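Erkton Community Help > Simulation > Grasping and contact

Sim gripper keeps pushing into a cabinet panel and the log says "success". Fault or feature?

Asked December 25, 2023
1,323 views | 3 answers | 9 shares | 2 min read

I've got a kitchen task running in Prasine, stock parallel gripper, wrist camera on. The arm is meant to reach past a tall grey panel and then go over to the worktop. What it does on a lot of runs is drive up against the panel and sit there until the timer runs out. No contact warning, no stop. At the end the log cheerfully prints "success".

The vendor page says collision stop is "always on". I don't believe it, at least not in the release I have. Wrist view from one of the bad runs:

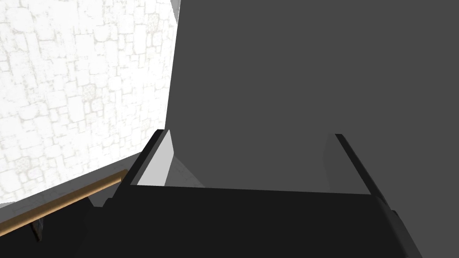 Wrist camera, gripper close up against the dark panel, fingers apart.

I've tried halving the approach speed and it made no difference. Reinstalled too, same again. Out of 40 runs, 16 ended this way and every one was marked as passed. We're supposed to put this on a real arm after the holidays and I'm not keen on standing next to it. Is there a setting I've missed, or is the stop just not there?

Answer 1 (16 votes, accepted)

You've got two faults and I'd keep them apart.

The first is the stop. "Always on" means it's on for any object that has a collision shape. Wall panels and cabinet sides in a lot of kitchen scenes are only there for looks, or they have a shape that doesn't match what gets drawn. Turn on the collision overlay and look at your grey panel. If nothing lights up, the planner has no idea it exists and the marketing line is technically true and no use to you.

The second is the log, which bothers me more. The default check in Prasine asks whether the arm finished its commands before the timer. It doesn't ask where anything ended up. So all 40 of your results are worth very little, including the ones you think went well. Write your own check that reads the object's position, and make it fail on any contact you didn't ask for.

I would also go back over the worktop part of the task. I pulled a wrist view out of the run you attached:

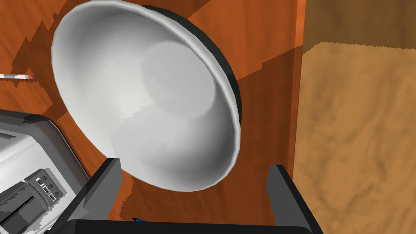
What I'd check in that worktop view

The bowl is steeply tilted between the two fingers, with its lower rim just over the palm. From that one view I can't tell you whether it's held, resting or falling, and neither can anyone else, so don't let a person with a tick sheet call it a grasp. Pull the contact forces for both fingers at that moment. If one side reads zero, it isn't a grip.

Look at clearance as well. There's a tan panel standing up right beside the bowl, with the right finger near the seam. If that one has no collision shape either, you'll have the same problem there.

As for the real arm: don't, yet. A stop in software that relies on the scene file being right is no protection for a person. You want a force limit on the arm's own controller and a button you can reach, and you want to have tested both.

Answer 2 (9 votes)

Agree with most of that, but I wouldn't blame the scene file until you've looked at the step size. With a big time step a fast finger can be on one side of a thin panel at one step and inside it the next, and the contact never registers. You said halving the speed did nothing, which counts against me, but check that the setting took. In older Tronow plugins the speed box gets overwritten by the task file and you don't get told.

Answer 3 (0 votes)

same here, switched to Govindasamy scenes and it went away. didn't look into why

Comments (2)

> "Went away" by which check? If it's still the default one you'd see success either way.

> Asker: overlay on, the grey panel doesn't light up at all. Haven't done the forces yet. Not marking this as fixed.

Related questions
Collision overlay blank after update
Can I trust the default success check in Prasine?
Tronow plugin ignores speed limit
Force limit trips on an empty gripper
Emergency stop works in sim, not on the arm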